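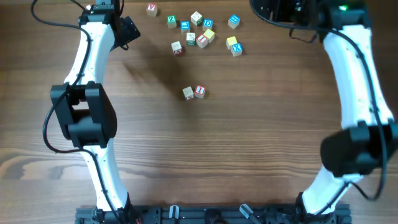
I went along to the Preststead robotics club in October expecting to be annoyed, and I was, though not about the things I'd planned on.

My niece Anqi has been going since the spring. She's the one who talked me into it, on the grounds that I'd been rude about the club at dinner without ever having set foot in it. Fair enough. It meets above the old Estura showroom, up 45 stairs with no handrail for the last flight.

The project this term is spelling. Two arms, one table, a set of alphabet blocks, and the arms are meant to put a word together between them. The club calls it Dai. I asked Imtiaz Marikar, who runs the evenings, what Dai stood for and he said it didn't stand for anything, they'd just had to type something in the box.

My first question was why you'd want two arms to do what a toddler does with one hand. Imtiaz said the spelling was beside the point and the sharing was the hard bit: who goes for which block, who waits, how you keep one elbow out of the other's way. I can see that. I can also see that "the spelling is beside the point" is a handy thing to say when the spelling isn't going well.

They have 983 recorded attempts. Xiuying Duan keeps the log, and hers was the only answer all evening I fully trusted. I asked how many were good and she said it depended who you let decide. If a block ends up in the right place but sideways, Guoqing counts it and she doesn't. They've been arguing over this for weeks and the log now has a column for each of them. I'd have that column printed in large type on the poster, but the poster (I've seen the draft) says "learns to spell", and I told Anqi I thought that was pushing it. Learns to move blocks, perhaps. She said I was being pedantic. I am.

What bothers me more is Cultiment, who paid for the kit and would like a demonstration at their open day. A three-letter word, in front of people, with clapping. So the last few sessions have gone on one word, over and over, and Asnakech Woldegiorgis, who is fifteen and by some distance the best programmer in the room, has been told to leave her collision work until afterwards. She wasn't pleased. I wouldn't be either — it's the part that looked like real engineering to me.

I stayed until gone nine, a good hour longer than I'd meant to. Anqi has pointed this out to me twice. I still think the poster's wrong, and somebody should see to that handrail.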